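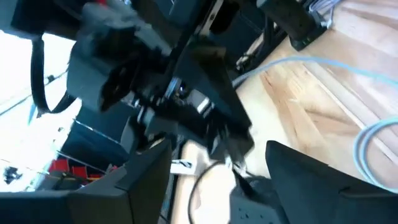
Stesura work table, light wood top in the honey tone. Light blue cable on the surface.

Stesura Work Table, Fixed Height
Manufacturer: Tristetti
Range: Stesura
Page updated 10 January 2023

Overview
The Stesura is a fixed-height work table for labs, repair shops and teaching rooms. The top is wood with a clear matte finish. It is supplied in one size and bolts to a welded steel underframe. The table is shipped flat and assembled on site by two people.

The clear finish leaves the grain visible. Color runs from pale straw to warm honey, and paler streaks are normal within a single top. Tops are not color matched between orders. Customers who need several tables for one room should place them on the same order and ask for tops from the same batch.

Specifications
Length: 1,597 mm
Depth: 1,088 mm
Maximum distributed load: 105 kg
Top: wood, clear matte finish
Underframe: welded steel, powder coated
Feet: leveling, non-marking
Assembly: hex key and 13 mm wrench (hex key supplied)
Warranty: 3 years on the underframe and fixings

The load figure applies to weight spread across the top. For equipment that clamps or bolts to one point, use the Benavides reinforcing plate (sold separately). The plate mounts under the top and does not change the working height. Equipment that moves in use puts a varying load on the fixings – check bolt tightness after the first week and at each service after that.

Cables and wiring
The standard top has no cable cutouts. Cables can be run across the surface or dropped over the rear edge. Where they stay on the surface, leave enough slack for the full travel of any moving equipment and keep loops away from pinch points. The Stikutitz under-table tray takes power strips and surplus cable length. It fastens to the rear rail with four screws and can be fitted before or after assembly.

Cutouts can be made to order. Send a dimensioned drawing with the order. A top with cutouts cannot be returned, and the load figure above no longer applies to it.

Care
Wipe with a damp cloth and dry at once. Mild soap is acceptable. Do not use acetone, bleach or abrasive pads. Isopropyl alcohol will dull the finish if left standing. Put felt or rubber under metal bases and bare fittings, particularly ones that are moved often. Light scratches can be rubbed down along the grain and recoated with the finish kit.

Supplied with the table
Top, underframe in two sections, cross rail, leveling feet, fixings, hex key, printed instructions.

Options
Benavides reinforcing plate
Stikutitz under-table tray
Locking casters (set of four, replaces leveling feet)
Finish kit, clear matte

Note on older tables
Underframes made before November 2021 have a different hole pattern on the rear rail. The Stikutitz tray fits these only with the adapter strip. Check the label inside the left rear leg before ordering – early frames have no suffix after the part number.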